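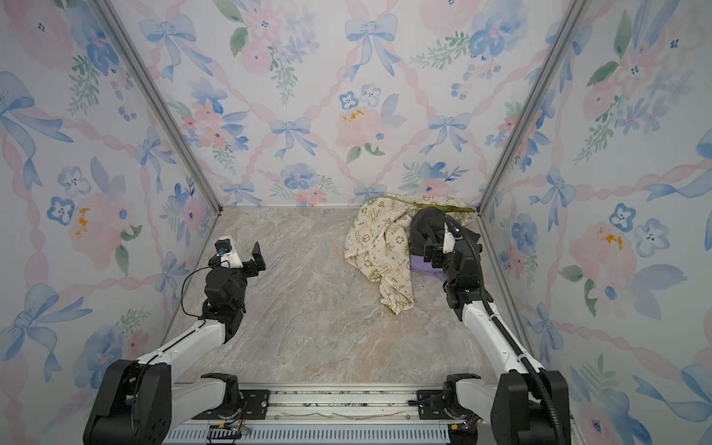 The present entry concerns the laundry arrangements of this household as they stand in September. It replaces the entry of last spring, parts of which are no longer accurate, and readers who printed that one are asked to discard it. I had recommended sorting by fabric alone, and had stated that lilac could be treated as a white for the purposes of a short wash. A cream pillowcase has since demonstrated the contrary.

I should set out the scope before proceeding. This is a private journal and I have no qualification in textiles. What follows is the procedure that I observe at Trostemwood, in a house with hard water, one washing machine of moderate age and very little room in which to spread anything out. Correspondents with a separate laundry room and a long table may find some of it unnecessary.

The paper and the floor

Several correspondents have asked about the wallpaper, and it is convenient to deal with that matter first. The ground is very pale, with pink ribbon running across it on the diagonal, blue bows, large pink roses and a quantity of small blue flowers which I take to be pansies. The pattern is sold by Wonari under a name that I did not keep a note of. It was bought for a bedroom, and the remainder of the order was put to use at a later date. I had some reservations about bows. They have proved agreeable company during the pairing of socks, and I withdraw the remarks made on the subject in an earlier entry.

The floor has a marbled pattern in a pale greyish beige with faint white veins. Its merit for this kind of work is that a dark sock is seen on it at once. Its drawback is that a white sock is not, and I have twice carried a basket upstairs and been obliged to return for one. The surface should be wiped over before any clean garment is set down on it, and the cloth used should be one reserved for the purpose.

With regard to the joins in the paper, I would advise anyone hanging a large repeat in a small space to begin with the back wall and to settle the position of the principal bow before cutting. I began at the left, through impatience, and was fortunate in the result. The paste was the ordinary sort. The supplier's leaflet asked for a soak of nine minutes, which seemed to me excessive, but the two lengths that I hung early were the two that lifted at the foot.

Sorting

The first sorting takes place at the basket and should be brief. Garments are divided into pale, coloured and dark, and anything with a stain is removed for separate attention. Pockets are emptied at this stage. Zips are closed, buttons are left open, and drawstrings are tied in a loose bow so that they do not work their way out.

Printed garments are turned inside out. This applies above all to cotton with a graphic across the front, where the print will rub against its neighbours throughout the wash and begin to craze at the edges. I have lost one good top in this way and should not care to lose another.

A second sorting follows, by weight. It was formerly my practice to omit it. A thin T-shirt and a heavy garment with a zip may be of similar shade and may be washed at the same temperature, but they will not dry together, and the thin one will very often emerge wrapped tightly around the other. Where the load is small I accept this. Where it is large I divide it. 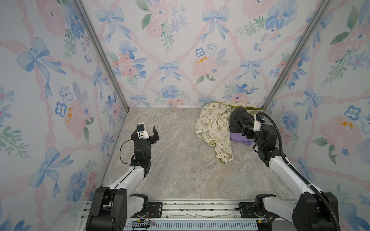

Is it acceptable to leave a small amount of washing in a heap until there is more of it to fold?

For clean, dry cotton, an hour or so does little harm, provided that nothing heavy rests on top. After a night in a heap the creases will have settled, and the garment will need either the iron or a second damping. Linen should be dealt with directly. Damp items should never be heaped at all, whatever their number.

The question reached me in several forms over the summer, and I suspect that those who sent it wished to be given permission. I am content to give it within the limits stated. I keep small heaps myself, generally of one or two garments, and find that I fold them more promptly than I would a full basket, the prospect being less discouraging.

Washing

The majority of our clothing is washed at 30 degrees. The spin is set at up to 800 revolutions, and lower for anything with a printed front. I used the highest setting for many years in the belief that it saved time on the line. Whatever it saved was afterwards spent at the ironing board.

The powder is Erdem, the unscented variety, in a smaller quantity than the scoop would suggest. An excess of powder in hard water leaves a stiffness in cotton that is easily mistaken for poor rinsing. If towels have become harsh, I would recommend one wash with no powder whatever before any softener is considered. I do not keep softener in the house - it does no favours to sportswear, and the smell enters the cupboard.

Lilac, lavender and the paler purples deserve a paragraph of their own. They are commonly obtained with two dyes, one of which may leave before the other, so that the garment drifts by degrees towards pink or towards grey. I now wash them with the light blues, turned inside out, and dry them out of direct sun. They are not placed with creams. I am aware that this reverses my former advice, and I apologise to the correspondent whose tablecloth was affected.

Drying

Garments are shaken once, firmly, on leaving the drum. T-shirts are hung by the hem, and the pegs placed at the side seams where any mark will be hidden. Heavier tops with zips are hung with the zip closed, or laid flat on the rack if the rack is free. A zip left open during drying sets in a wave along its length, and no ironing will entirely remove it.

The rack is a Prukirico, bought second-hand, with one bar that must be pressed into position by hand. It stands beside the window from the morning until nightfall and is then folded away, as it obstructs the route to the back door. In wet weather I allow it to remain overnight, under protest from the rest of the household.
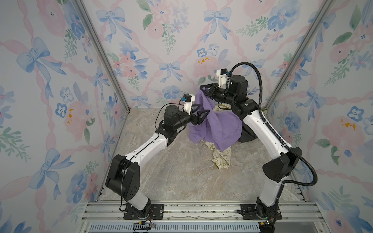

Separating garments that have dried together

Two garments that have been put down together will seldom come apart cleanly if the lower one is pulled. The upper one should be taken first, by an edge, and raised until its folds fall open of their own weight. It can then be laid to one side. The lower one is often found to have been less tangled than was supposed.

It is of assistance to know which edge one is holding. On a T-shirt I look for the shoulder seam, or failing that the hem, which is recognisable by its double row of stitching. A sleeve is a poor place to begin. If a sleeve is all that presents itself, I follow it along to the shoulder before attempting anything further. This sounds laborious when written out, and in practice occupies a moment.

Soft jersey has a tendency to roll at the cut edges, and may give the impression of being folded when it is merely curled. It should be smoothed outwards from the centre with the flat of the hand. I do not recommend tugging at opposite corners, a habit I acquired from sheets. Jersey so treated will lengthen on one side and will not readily forgive it.

Folding

I fold T-shirts face down: the sides brought in to meet at the centre of the back, the sleeves turned down over them, and the lower part brought up in thirds. The finished article should be of a width to suit the drawer. I used for some years a piece of card cut to the correct dimensions, and it may be borrowed with profit by anyone beginning. Mine has since been used as a bookmark for the seed catalogue.

A garment with a zip should be folded so that the metal lies inward and does not bear upon the print. Where the zip runs along a band of its own, the band makes a convenient line for the first fold. Thick pieces go at the bottom of the pile. I place them there even when this disturbs the order of colour, a concession which I did not make easily.

Folding is ordinarily completed by nine in the evening. The hour has no significance beyond the fact that I become careless after it, and have more than once refolded in the morning everything that I folded late the night before.

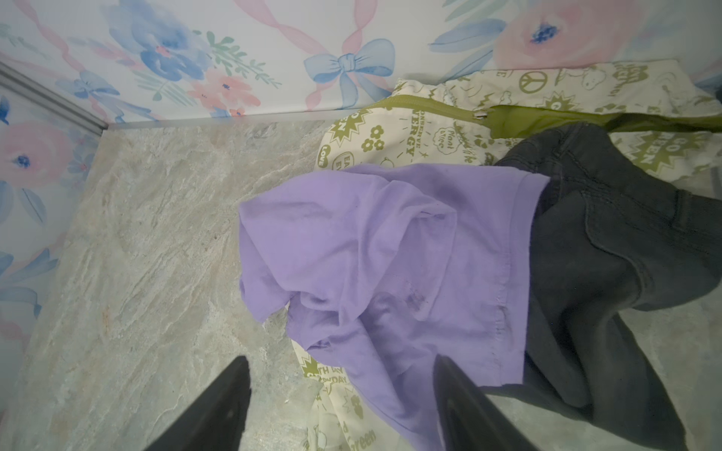
Posted in September by the keeper of the Trostemwood Household Journal
Filed under: Laundry, Small Rooms

A note on cream and green together. A cream garment with olive-green printing is, for the purposes of the first sorting, a pale garment, and I treat it as such at 30 degrees. I would nevertheless test the green before its first wash by pressing a damp white cloth against the inside of the print. If colour transfers, it should be washed by itself until it ceases to do so. Lavender should be kept away from it in the drum, though the two may lie together without consequence once both are thoroughly dry.

The zip pull on a garment of this kind merits inspection twice a year. Small metal pulls collect powder at the hinge and will turn stiff. A little candle wax along the teeth restores the movement. Oil should be avoided, as it marks cotton permanently and is always noticed on the day the garment is wanted.

Enquiries concerning the Wonari paper may be left in the comments as before. I regret that I cannot supply offcuts, the last of them having gone to line the cutlery drawer. The entry on pillowcases, promised in July, has been delayed by the plums and will follow when those are in jars.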